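Triltach is a practice table for two-arm robots that exists only in software. Pronunitz, the company behind it, sells it as a yearly license to colleges and small plants that want people to learn the controls before they get near real arms. We spoke with the product lead at the Pronunitz office in Rullport, one morning in August, with the program running on a desktop computer for the whole conversation.

The pick and place lesson uses small things such as a ball and a can, and most new users begin with it.
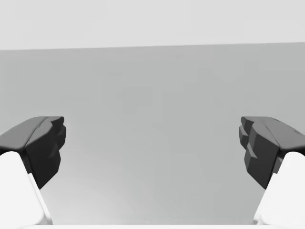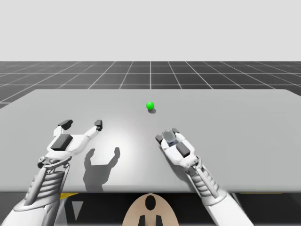
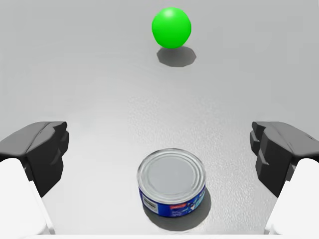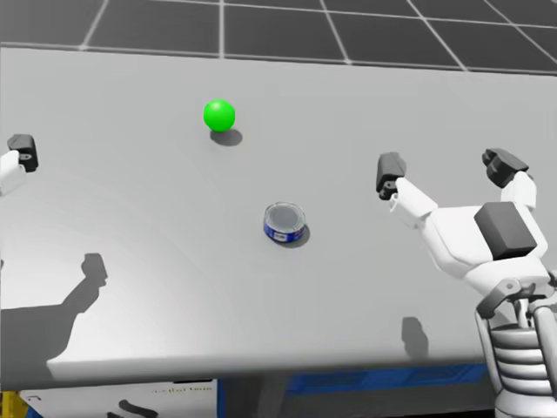
A reader who had used an early release wrote to us before the interview to say that the lessons were good but that the shadows were too hard-edged, and that it took a week to stop using them to judge height. We put this to the product lead first.

"That's a fair complaint," she said. "People do use the shadow. They watch it come toward the object and when the two meet, they close. It works on our table and then they go to a real shop with four lights in the ceiling and it doesn't work at all. There is a setting now to soften the shadows or take them out. We tell instructors to turn them off by lesson 7."

The full course has 25 lessons. The early ones use one arm at a time. The student picks an object, moves it, and sets it down inside a marked area. Two-arm work comes later, with handovers and then tasks where one gripper holds something steady while the other does the job. An instructor can skip lessons or change the order, and can swap in other objects from the library, which has 204 of them in the current release. Most are groceries and household goods.

"We started with machine parts, because we thought that's what the plants would ask for," she said. "They did ask, and then they found out their trainees learned faster with a can of something. You already know how big a can is. You know what it weighs, more or less. With a bracket you've never seen before you have to learn the bracket too."

Asked about the view from the gripper, she said it was the part of the program that students liked least at first. The main view sits above and behind the arms, and beginners tend to stay with it. From between the fingers you can't see much of the table, and it moves when you move.

"They get lost," she said. "They turn the wrist and the ball is gone and they have no idea which way they turned. So they go back to the wide view and stay there. But the wide view is bad for the last inch. You think you're over the can and you're behind it. We don't force anyone, but the scoring in the second half is tight enough that you end up needing both."

The scoring is simple. Each attempt gets a time, a count of drops, and a number for how hard the gripper squeezed. Instructors can see every attempt and play it back from any of the views. The squeeze number was added at the request of Kuo, a packaging plant that was the first paying customer and still sends in a list of changes before each release. The plant trains new operators in groups of five, all on separate computers, and has them compare playbacks at the end of a shift.

We asked what the program does badly. She had an answer ready.

"Soft things. Bags, cloth, anything that folds. We have a few in the library and they are marked as experimental, and I would not build a class on them. Liquids we don't do. A cup in Triltach is an empty cup." She added that contact between the two arms is also rougher than it should be. If they bump, the program stops the attempt and resets, where real arms might only brush and carry on. "It's stricter than life. Some instructors like that. I'd still like to fix it."

The program runs on an ordinary desktop with a midrange graphics card. Students can drive the arms with a pair of hand controllers or with a mouse and keyboard — the second way is slow, and Pronunitz recommends it only for the first few lessons. Controllers are not included in the license. Schools can borrow a set for one term and pay shipping both ways.

Could someone finish the course and go straight to work on a real pair of arms?

"No," she said. "They'd know which stick does what, and they'd know to slow down near the table. That saves the instructor some of the first week. They still haven't felt a cable pull or heard a motor that doesn't sound right, and we can't teach that from a screen."

The next release is due before the end of the year. It will add a lesson editor, so that instructors can build a table of their own and share it with other license holders. Prices for current customers will stay the same through that release.

Contact us | Copyright, all rights reserved | Back to top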